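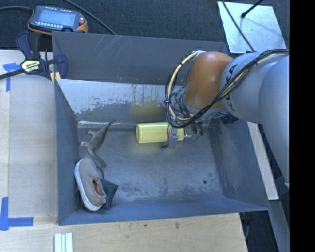
KUKA arm with the gripper at one end of the yellow cylinder, close to the far wall of the bin. The toy lizard or dinosaur and the shoe are on the left.

Picking near the walls – gallery
Brynjólfsdóttir Lab, Oltport
Page updated Feb 22, 2025

This page goes with our report on picking mixed objects out of a deep metal bin. The work was done in Oltport, with the object set and part of the analysis coming from our partners in Kultport. Hrefna Lund ran the robot side and Bram Cuypers wrote the grasp planner. The notes below are for people who want the method without reading the full report.

The problem
Most bin picking tests are easy in the middle of the bin and hard at the edges. A long object lying beside a wall leaves room for a finger on one side and very little on the other. The planner can find a good pair of contact points and still fail, with the wrist or a hose touching metal before the fingers get there. In our earlier runs this was the most common reason for a stopped arm.

What we changed
The old planner scored each grasp by the shape of the object alone and checked for collisions afterward. Grasps that failed the check were thrown out one by one, and the arm often ended up with a poor grasp that happened to be reachable.

The new planner, which we call Rirkgate in the report, puts the wall into the score from the start. Every candidate grasp gets a second value for the free space around the fingers and the wrist. The two values are multiplied, so a strong grip in a tight corner can lose to a weaker one with more room. For long objects this tends to move the grasp away from the middle and toward one end. Off-center grasps carry a higher risk of the object swinging during the lift, and the planner lowers the lift speed to match.

The arm model also changed. Cables and hoses used to be left out. They are now covered by a simple sleeve shape that is larger than the real bundle. It costs us a few grasps that would have been fine, but we have not had a hose catch on the rim with it switched on.

The objects
The set has 100 objects. It was put together in Kultport and mixes rigid shapes with soft ones: tubes, toys, shoes, cloth items, small tools. We wanted shapes that behave differently when squeezed. A smooth cylinder can roll away from the first finger that touches it. A shoe can be held by the side or by the edge of the opening, and the planner has no idea which is better until it has seen results for both. Thin tails and limbs on toys are a weak spot, as the depth data is often patchy there.

Objects are placed by hand from a printed random list. For the wall trials, at least one object has to lie along a wall or in a corner before the run can start. Nothing is straightened between attempts. If an object moves during a failed grasp, the next attempt starts from wherever it ended up.

Results
We recorded 2,432 attempts with the new planner. Of these, 1,999 ended with the object lifted clear of the bin and held until release, a success rate of 82 percent. A further 400 attempts were made with the old planner on the same objects, as a comparison. It did well in the center of the bin and poorly along the walls, and the full tables by bin position are in the report.

The remaining failures fall into two main groups. In the first, the fingers close on the object and it slips out during the lift, mostly with smooth or curved surfaces. In the second, the planner treats two touching objects as one and reaches for the gap between them. Soft items lying under harder ones account for much of this second group.

The metal bin itself causes trouble too. Bare walls give false points in the depth data where they reflect an object lying close by, and scuffed areas read differently from clean ones. We tried a matte coating on a spare bin and saw cleaner data, but kept the uncoated one for all reported runs. Bins in use are scratched and we did not want results that depend on a fresh surface.

Not covered
The tests used one gripper and one bin size. We did not measure cycle time in a way that can be compared with other groups – the lift speed varies by grasp, and operators could pause a run. Transparent objects were left out.

Using the picture
It may be reused in talks and teaching with credit to the Brynjólfsdóttir Lab. For a larger version, write to Hrefna Lund. Questions on the scoring and the sleeve model go to Bram Cuypers.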